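Vostero Notices: diplomatic staffing texts

What is in it

A set of 1,000 short news notices on changes to embassy and consulate staffing – cuts, expulsions, reopened missions, recalled envoys. Each notice is one to four paragraphs of English text, taken from the Tavdale newswire archive and stored one per line.

Fields

id, headline, body, sending_state, receiving_state, action, staff_change. The last is a number or a percentage as printed, and is left blank when the notice gives none. State names follow the notice, so older spellings remain.

Labels

The action field takes one of 8 values, listed in actions.txt. Two readers labeled every notice and a third settled the splits. Reciprocal moves get one row per country, so a single headline can appear twice.

Splits

Train, dev and test. The test part holds 200 notices, all from months that do not appear in train.
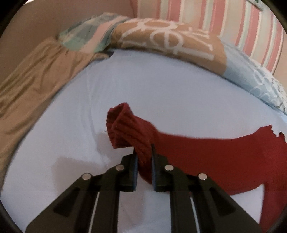
Known problems

Some wire copy was corrected after release, and we kept the first version. "High Commission" and "embassy" are not merged. The Schnyder date parser reads "Tuesday" as the week before when a notice was filed after midnight; fix is open.

Baseline

The Pesivov tagger config is in baseline/. Run it with seed 3 to match the scores in results.txt.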